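In May I went to an evening of old dance songs in the small hall behind the music school. My friend Arash Kazemi plays bass in the band, and he sold me the ticket for 20 dollars. They played songs that my parents had on cassette, and the singer, Mehrangiz Salehi, knew all the words without paper.

I did not plan to dance. Then came the slow one from my cousin's wedding, and I danced until my shirt was good for nothing - my knees also. The band took a break of 30 minutes and I ate two pieces of cake by the door.

Arash says they will play again in the winter, with a real drummer this time. I will bring my sister, who remembers the second verses better than me.
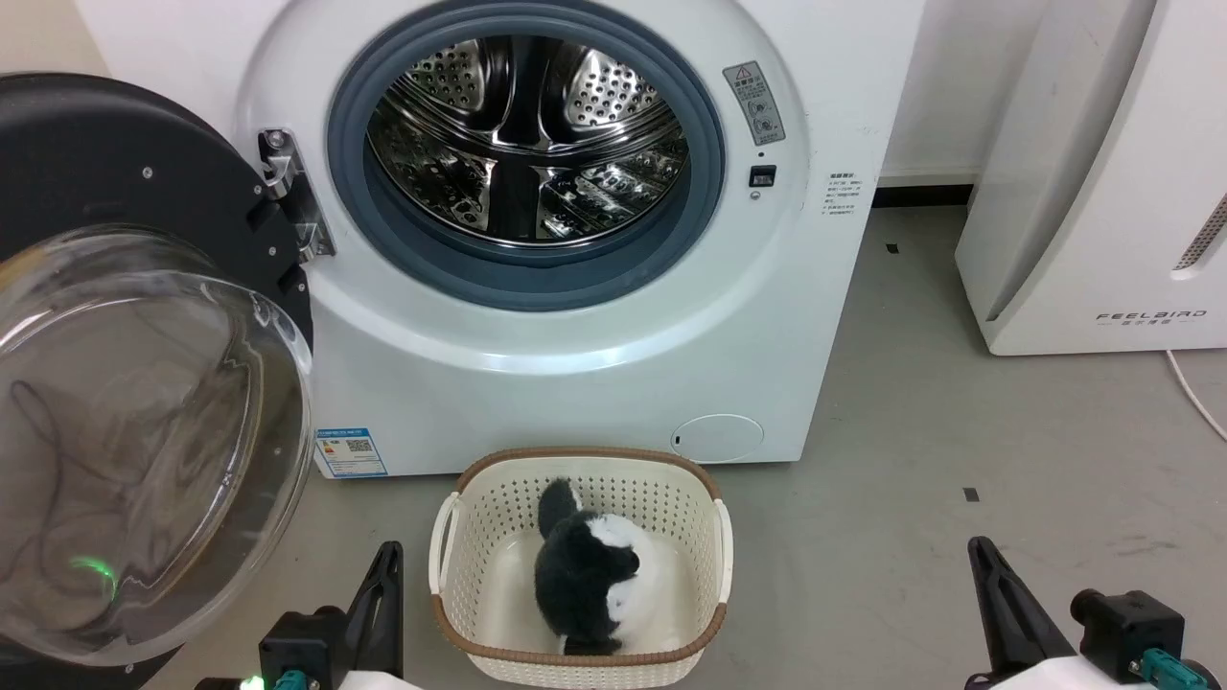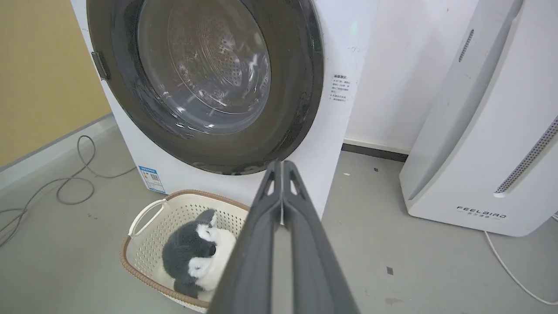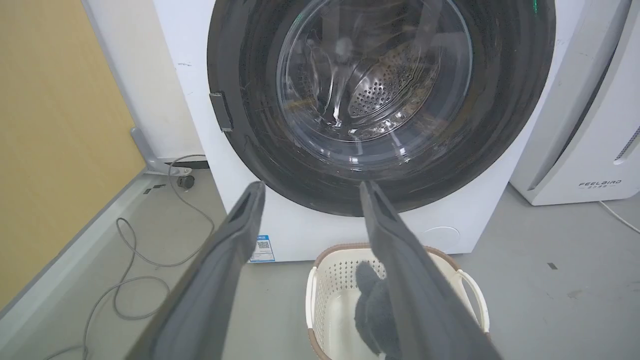
The white washing machine, three times.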